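The window end of the little room

Wed 28 May. Quick one, kettle's on, I have to be out the door by six.
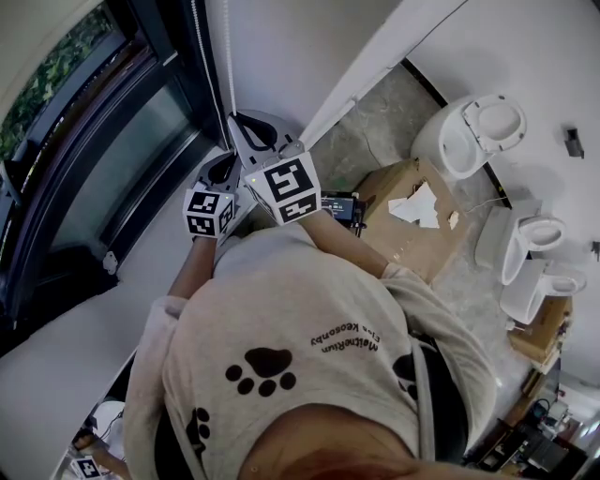 Window corner. White ledge, black frame, the cord, leaves outside, and the paw print sweatshirt.

So. The little room. If you've been reading a while you know the little room, I moan about it every spring. It's where everything goes that doesn't go anywhere else. Suitcases, the fan, the box of cables, two lamps with no shades, a folding chair that won't fold. Houda Slaoui is coming to stay in June and she needs a floor to put a mattress on, and there is no floor. There is floor in theory.

I decided to start at the window and work back toward the door. Everyone told me to do it the other way. Dirceu said start at the door so you can get out again, and fine, he had a point, I spent most of Sunday climbing over a suitcase to get to the bathroom. But the window end is what you look at when you walk in, and if that's clean I feel like I've done something, even if behind me it's a landfill.

The window itself. I do like it. The frame's black and chunky, with all those layers to it, and every layer has its own little shelf for dust. I went along them with an old toothbrush and then a damp cloth and then the toothbrush again. Corners are the worst. The bottom corner where the frame meets the wall had a sort of felt in it. Grey felt. I don't want to know. Came out in one piece, which was disgusting and also the best moment of my weekend.

Outside it's all leaves right now so you get that green light in the afternoon. In winter you get the neighbor's satellite dish. So June is a good time to visit, Houda, you're welcome.

Then the cord. The blind cord has been driving me up the wall for, what, two years? It hangs straight down beside the window and swings about and gets caught on whatever's on the ledge. It took down a cactus once (cactus fine, ledge not). I bought a little cleat for it, a Mivelach one, the plain white kind, from the hardware place by the bus station. Two screws. It's been in my coat pocket for a week. I keep finding it when I'm looking for my keys.

Plan is to put it high, near the frame, so the cord gets wound up out of reach. Salma Gaber is bringing her little one over the same weekend Houda's here and I don't want a loose cord anywhere near him. He's two. He pulls everything. Last time it was the tablecloth.

Measured for a new blind too while I was at it. Wrote 135 on my hand for the width, then washed the ledge, then couldn't read my hand. Measured again. 135. Good. The drop I've got as 100 but I think I measured from the wrong layer of the frame, becuase there are so many of them and they all look like the edge. Will do it again before I order anything. If any of you have put a blind up in one of these deep frames, do you go inside or outside? Reda says inside, always inside, looks neater. But then you lose the ledge when it's down, and I want the ledge.

What's going on the ledge, since I'm sure you're dying to know:

the cactus, reinstated
the small radio
nothing else, I mean it this time

OK, the floor. The floor is the real problem and I've been avoiding writing about it the same way I've been avoiding looking at it. It's cluttered. I sat down on Sunday with four boxes and a marker, and wrote KEEP, GIVE, FIX and ??? on them. By lunch the ??? box was full and the other three had a sock between them. So I tipped it out and started over and said no ??? box. Went much better. You just have to decide. Hold the thing, decide, put it down, don't sit there reading the manual for a bread machine you gave away in 2 apartments ago.

Gave away so far:

the Kirnside heater (works, smells)
a whole stack of picture frames
the curtains from the old place, too long for anything here
three tote bags full of other tote bags

Kept, and I'll defend it:

the folding chair. Fouad El-Sayed swears he can fix the hinge. He's sworn this since last summer. Fouad, it's by the door, come and get it.

the Lilledon tin. It's got buttons in it. I have never once used a button out of it. Staying.

my aunt's sewing machine, which weighs as much as a pony and has to live on the floor since no shelf will take it. It's going under the window, against the white wall, with a cloth over it, and then it's a table. Houda can put her glasses on it. Done.

And the mattress. The one I've got in my cart is 70 wide, narrow I know, but anything bigger and you can't open the door all the way. I laid out newspaper on the bit of floor I'd cleared to see how it would fit. It fits if I move the suitcases. The suitcases can go on top of the wardrobe in my room if I move the thing that's on top of the wardrobe in my room. You see how this goes. I've been pushing the same stuff around this apartment in a circle like one of those puzzles with the sliding tiles.

Paint. Wasn't going to paint. But once the ledge was clean the wall under it looked kind of tired, there's a long scuff where the fan used to lean. I had half a can of white left from the hallway, Babić, and I tried a patch down low and can't find the patch now, so either it matches or I dreamed it. Will do that bit only. I am NOT painting the room. If I post next week that I'm painting the room please come over and take the roller off me.

Things I still need to do before June, mostly for me so I don't lose this list like the last one:

put up the cleat
measure the drop again, write it on PAPER
scuff
vacuum into the corner properly, with the thin nozzle, if the thin nozzle turns up
find the thin nozzle
bags to the drop-off, they close early on Saturdays
order blind
wash the spare pillowcases
suitcases (see above, sigh)

I think I can do most of it in evenings. It's light till late now and the room's nicest then anyway, I opened the window on Sunday evening and sat on the sewing machine for ten minutes with a coffee and it was almost a room. You could hear people in the yard. Then I turned round and saw the rest of it.

A few of you asked last time about the ledge cleaner. It's just dish soap and warm water, and a bit of baking soda on the ring where the cactus pot had been. Rub it with your thumb through the cloth. Don't use the scratchy side, I did on the kitchen one and there's a dull spot there forever now. For the black frame, plain water, wring the cloth out really well or it drys streaky, and go over it with a dry one straight after.

Right, kettle's boiled and gone cold again. Cleat goes up tomorrow. If somebody has a small drill bit I can borrow, text me, mine's in the little room.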